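Ticket 131: Order confirmations going out twice (Manole mail add-on)
Opened by: Socorro Alvarado
Assigned to: Teófilo Correa
Store: Omville
Status: Waiting on customer

Socorro, first message

Hi again, it's me with the kitchenware shop in Omville! I've got customers getting two order confirmations for one order. Same order number, same total, same everything, they just land a minute or so apart. It started in May, right after I moved the store over to the new Burnisby checkout, and at first I figured people were clicking the button twice (I do it myself when a page is slow). But I only see one order on my end and one charge, so I don't think that's it.

Stuff I already tried: turned the Manole add-on off and on again, logged out and back in, cleared my browser, and sent a test order to my own address. The test came through once. Of course it did. Then I had my sister place a real one from her phone and she got two.

Teófilo, reply

Thanks Socorro, the test order is a good clue. Test orders skip the payment step, so whatever sends the second email is probably listening for the payment. Can you go to Settings, then Notifications, and tell me if "Send on payment received" is checked? Also, which template is the second email using? The footer should give it away.

Socorro

OK so it IS checked, and I swear I never touched it. The first email has my new footer with the store hours and the second one has the old footer with the phone number we dropped ages ago. So that's the old template, right? I didn't even know it was still in there.

I unchecked the box and saved, and then had my sister order again (she's going to own half the shop at this rate). One email! I was all set to close this. Then a customer wrote me at 7 in the evening with two copies again, so now I'm back and kind of grumpy about it — sorry in advance.

The one thing I can find in common is that the doubles are all for orders from the pastel page.
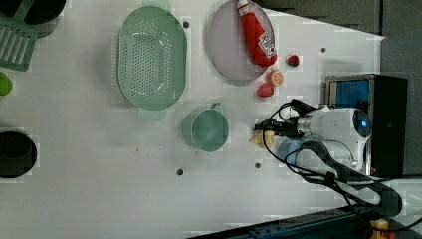
Attachment 1: the green colander and mug

The page itself loads fine and the cart works. Orders from the other pages have gone out with one email each as far as I can tell. I also looked at the page settings side by side with a page that behaves, and the only difference I could spot was a line that says "Legacy flow: Cevgate." I have no idea what that is and I was scared to click on it.

Teófilo, reply

You did right to leave it alone. Cevgate was the name of the old checkout flow, and pages copied from an old page keep that setting. So the new checkout sends its email and then the old flow sends one too, no matter what the payment box says. Did you make that page with Duplicate?

Please change Legacy flow to None, save, and then hit Rebuild Page. The rebuild takes up to 5 minutes. Leave the payment box unchecked.

Socorro

Yes, I duplicated it from last year's spring page! I duplicate everything, it saves me so much typing.

Changed it to None and rebuilt. It gave me a yellow bar that said "1 template unused" — is that the old one with the bad phone number? Can I delete it? Two real orders since then and both customers say they got one email, but I'd like to get through a busy day before we call it done.

Teófilo, reply

Yes, that's the old template and it's safe to delete. I'll leave the ticket open. Send me the order number if you see another double.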